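Bench Rules for Robot Arms: Workshop Tips

Posted in Shop Habits, by Miyuki Hayashi

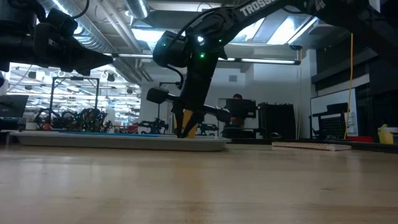
Gripper down in the tray, fingers on the yellow piece.

Every workshop has a list of rules taped up somewhere, and every list was written by somebody who had just lost something. Ours started as four lines and now runs to two pages. I've trimmed it to what a person with a couple of arms on a table would want, whether the table is in a proper lab or next to the water heater.

Before you power anything up

Clear the table of whatever isn't part of the job. Mugs especially. An arm has no opinion about your coffee and will go straight through it on the way to where it was told to go.

Find the stop button with your hand, eyes closed. If you had to feel for it, move it closer. Sigrun Sandberg keeps hers at her left elbow and has hit it twice by accident, and both times we thanked her.

Read the maker's manual for the safe distance and mark it on the floor with tape. Use the distance for the arm at full stretch, with the gripper on and the gripper holding something long. People measure to the wrist and then look surprised.

Check the mounting bolts. Then check them on Tuesday, too, when you are sure they're fine.

Trays are cheap

Put small parts in a shallow tray with a rim. A part that gets nudged will stop at the rim, and a part that gets dropped will usually stay where you can see it. Without a tray it goes under the heaviest cabinet in the building, to live with the others.

Pick a plain tray in a color that none of your parts come in. Light gray has done well for us. Haruto Hirose once ran a whole afternoon of clear pieces in a clear tray and we don't bring it up at lunch.

Stop the tray from sliding. A square of rubber shelf liner underneath is enough for light work. Cut it a little smaller than the tray so it doesn't curl up at the edges and get picked up as a part.

If the job depends on the tray being in one spot, mark the corners with masking tape. Pencil works until someone wipes the table, and someone will.

Coming straight down

For a pick out of a tray, bring the gripper in from above and lift it straight up again before you move sideways. Going in at a slant looks more graceful and catches the rim.

Set the lowest point of travel with the tray in place and a scrap of cardboard in it. Do it slowly. Fingertips cost more than cardboard, and the tabletop costs more than both if it's the good one.

Start with less grip than you think you need. You can always add. A foam block squeezed at full force keeps the shape of the experience.

Two arms, one table

Decide who has the middle. With two arms that can reach the same spot, one works and the other waits, parked where a full swing of the first won't touch it. Write down which is which. "They sort of take turns" is the sentence that came before our 1,912-dollar repair.

Park position means the same position every time. If you have to look at the arm to work out whether it's parked, it isn't.

Run each arm alone first, then both at reduced speed, then both at the speed you wanted in the first place. Mariama Addo runs the slow pass with her hand on the stop and won't answer questions until it's finished. Wait.

Cables

Leave a loop at the wrist. It should be big enough for the joint to turn all the way in both directions and small enough that it doesn't hook the tray. You find the size by turning the joint by hand, power off, and watching for the spot where the loop goes tight.

Tie cables to the arm with hook-and-loop straps. Zip ties are fine until you need to change something, and then you're holding a knife next to a cable you can't easily replace.

Look at the outside of the bend once a month. A jacket that has gone shiny or pale there is on its way out.

Anything hanging down from overhead should hang well outside the reach of every arm. Test this with a broom handle before you test it with the arm.

Lights are not a promise

Learn what the indicator lights mean on your own model and write it on a card by the table. Colors differ from maker to maker, and a green light may mean ready, powered, connected or something known only to the person who wrote the firmware. Treat any lit arm as an arm that could move.

Power off before reaching in. Paused is a different thing. Farhad Yazdani has this written on his card in capital letters, underlined, with a date next to it that he'd like us to stop asking about.

People nearby

Say it out loud before starting. "Moving" is plenty. The person behind the monitor can't see what you're doing and is thinking about lunch.

One person holds the controls. If you hand them over, say so and wait for the other person to say it back. It feels silly for a week.

Tie back long hair, push up loose sleeves, take off the lanyard. The lanyard is the one people forget.

Chairs on wheels go outside the tape. Rolling backward into a work zone while reading your phone is a popular sport, and we'd like it to have fewer players.

The log

Keep a notebook by the table, a paper one. Write the job, the speed, what was changed and who changed it. We clean the finger pads every 1,000 picks and retighten the gripper screws at 605, an odd number that came from the page where Haruto ran out of room and has been policy since August.

Swap worn finger pads in pairs. One new and one old gives you a gripper that pulls to the side, and you'll spend 40 minutes blaming the software.

Shutting down

Open the gripper, take out whatever it's holding and send the arm to park. A part left in the fingers overnight will drop when the power goes, usually onto the only thing on the table that dents.

Power off, cover on, tray emptied and wiped. Sweep under the table while you're down there. You may meet some old friends.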